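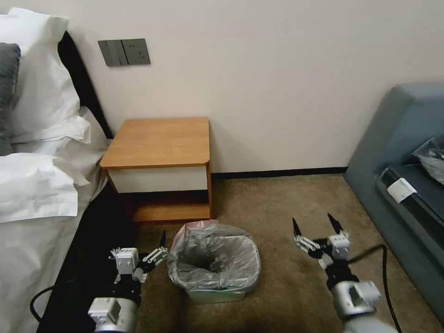 I think a bedroom needs a trash bin more than it needs a second lamp. My friend Weronika Wieczorek disagrees. For her, trash belongs to the kitchen, and one must walk there with each tissue. I tried this for 17 days in Hasilville. The tissues stayed on my nightstand.

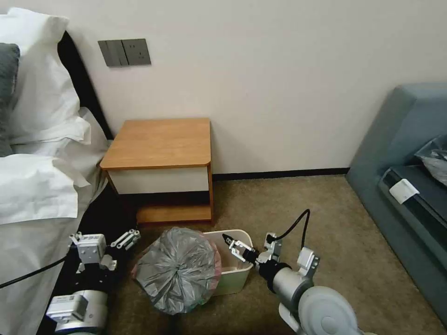 *A white bin and a knotted bag on the carpet, between bed and sofa.*

A small bin asks little from us. One ties the bag, puts a new one, and sleeps with a clear nightstand.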